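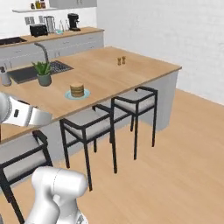

Simulated kitchen: island counter, stools and robot arm.

Equipment Planning Meeting, Domestic Robotics Program
Minutes of the meeting held 11th April

Chair: Danica Tóth
Minutes: Zdeňka Koubek

1. Minutes of the previous meeting
The minutes of the previous meeting were accepted with one correction. Under item 4, "leased arm" should read "leased arm and controller".

2. Matters arising
The Brovus controller has been returned to the supplier for repair under warranty. No loan unit was offered. The Chair will write to Brovus asking for a return date in writing.
The electrical work for the rear bench has been approved. It will be charged to the building budget and will not appear in the program's own figures.

3. Simulation licences
The meeting considered the renewal of the Wostus simulation package, in which the kitchen tasks are now being run. The current agreement ends in November. Wostus has quoted $900 per seat for the coming year, on the condition that the program takes seven seats or more. Below that number the older price list would apply, and the supplier has not yet confirmed whether support is included in it.
Members noted that the countertop and appliance tasks have used more computer time than was allowed for in last year's plan. Extra time was bought in 210-hour blocks from the general fund. It was felt that this should become a budget line of its own, so that the true cost of the simulated work can be set beside the cost of physical equipment.
Agreed: to renew at seven seats, subject to written confirmation of support.
Agreed: to open a separate budget line for computer time.
Action: D. Tóth to obtain confirmation from Wostus.

4. Physical arm and gripper
Quotations have been received from Ikari and from Šindelář. Both cover one arm, a gripper, mounting hardware and installation. Ikari includes operator training in the price. Šindelář lists training separately but offers a longer warranty on the joints.
The Chair reported that the Ikari quotation is around 25 per cent higher once freight is counted. The meeting did not think that price alone should settle the question. Reach and clearance near appliances were discussed at length. Working on an open counter leaves a good deal of room for the elbow. Reaching past a large panel and over a ledge leaves much less, and the width of the gripper housing matters as much as the length of the arm. The two quotations give reach in the same way, but only Šindelář supplies a drawing showing the space taken up by the wrist joints.

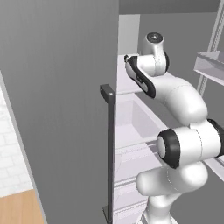

Zdeňka Koubek asked whether the program should be comparing purchase prices at all before either supplier had provided a model of its arm that could be loaded into the Wostus package. She said that a month of simulated trials would cost far less than a mount put in the wrong place, and that the last arm had been ordered on the strength of a brochure. She asked that her concern be recorded.
The Chair replied that both suppliers had been asked for models. Ikari has agreed to send one. Šindelář wants a confidentiality agreement signed first, and the draft is with the legal office.
Agreed: to put off the choice of supplier until both models have been received and tried on the counter and appliance tasks.
Agreed: to ask both suppliers to hold their prices until the end of November.
Action: Z. Koubek to prepare a short list of trial tasks and circulate it.
Action: D. Tóth to follow up the confidentiality agreement.

5. Spare parts and servicing
A request for spare gripper fingers was tabled. As the choice of arm is now deferred, the request was held over. A modest sum will stay in the draft budget under "consumables" and will be revised when the model is known.
Members asked that future service contracts state who pays for freight in both directions.

6. Other business
The storage cage key is to be signed out in the book at the front desk.

7. Next meeting
To be called by the Chair on receipt of the supplier models.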